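Print this page | E-mail this page

Kastdale Student Robotics Club: Frequently Asked Questions

The answers below apply to the simulated kitchen project, which runs through the spring term and ends with the club's internal competition in March. Members who joined in the fall should note that the rules on shared accounts have changed. Please read the relevant section before writing to the club office.

Who may join the project?

Any student enrolled at Kastdale may join, including students in their first year. No earlier programming course is required, although members without one are asked to attend the introductory evening session. Students from other colleges may attend open meetings as guests but may not enter the competition.

Do I need my own robot?

No. All work for this project is carried out in simulation. The kitchen, the arm and the household objects are loaded from the Fukent scene library, which the club keeps on the shared drive. Members use either the workstations in the Koech Building or their own computers, provided that these meet the requirements posted on the lab door.

Is simulation easier than working with hardware?

It is different work. Nothing breaks, and a failed attempt can be restarted at once, but the program must still bring the gripper to the right place at the right angle. Members often find that approaches near large fixed objects, such as appliances and cabinets, take longer to tune than the grasp itself.
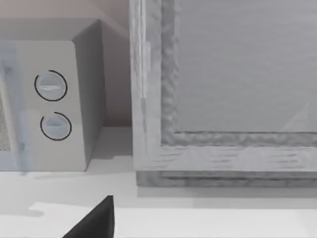 Subira Rweyemamu reports that she spent most of her first term on approach paths alone, and that she would advise new members to leave grasping until the arm can travel across the counter and back without touching anything. She adds that saving the log after every run, good or bad, made the second term a great deal shorter.

How are teams formed?

Members work in teams of 2. Those who do not have a partner should give their names to Fergal Cullinane, who makes up the teams after the sign-up period closes. The deadline for signing up is January 28, 2019. Changes after that date are possible only if both teams agree in writing.

What does a competition task look like?

Each team receives a starting arrangement of kitchen items and a short written instruction, for example to move a named item to a stated part of the counter. Items differ in shape, and a grasp that suits a bottle may be of no use with a kettle. Arrangements are kept sealed until the day, but practice arrangements are available in the project folder and may be used without restriction.

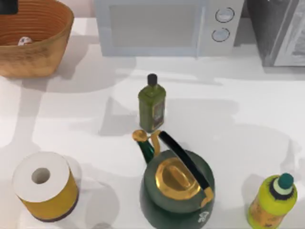
Counter with kettle, bottles, paper roll and basket.

How many attempts does a team have?

Each team has 8 scored attempts. An attempt begins when the arm leaves its rest position and ends when the team calls stop or the time limit is reached. An item knocked from the counter ends the attempt – there is no penalty beyond the loss of that attempt. Practice runs are unlimited before the day and are not scored.

May we use recorded runs from earlier years?

Yes. The club's archive holds nearly 1,000 recorded runs, all of which are open to current members. Aigars Kalniņš maintains the index and can explain the file naming. Runs marked "incomplete" have missing joint data and should not be used for training.

What software is used?

Teams write their controllers in Filano, the control package supported by the lab. Other packages may be used with the permission of the project adviser, Dr. Philomena Nartey, but the club cannot offer help with them. Please do not update the shared installation yourself.

How should we use the wrist camera view?

The wrist view is intended for the final part of the approach, when a fingertip and the target can be seen together. At that distance the target often fills only a corner of the view, and much of the remainder is wall or work surface.
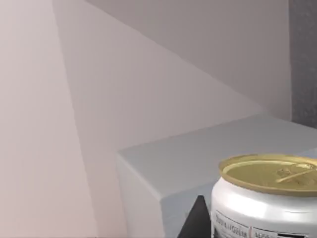
Teams should therefore plan the long movement from the overhead view and change to the wrist view only once the arm has slowed. A controller that changes over too early will tend to hunt from side to side. Sample code for the change is in the project folder, under "handover," and may be copied into a team's own work with acknowledgment.

Where and when does the project meet?

Meetings are held in Room 22 of the Koech Building on weekday evenings during term. The current schedule is posted on the door. The room may be used at other times if a key has been signed out from Boris Petkov. Food and drink must be left outside.

Does the project count toward my degree?

Not by itself. Students who wish to submit their work as a term paper should speak with their own department before the competition.

This site uses cookies to remember your display settings. By continuing to use the site you accept their use.

Contact the club office | © 2019 Kastdale Student Robotics Club | Back to top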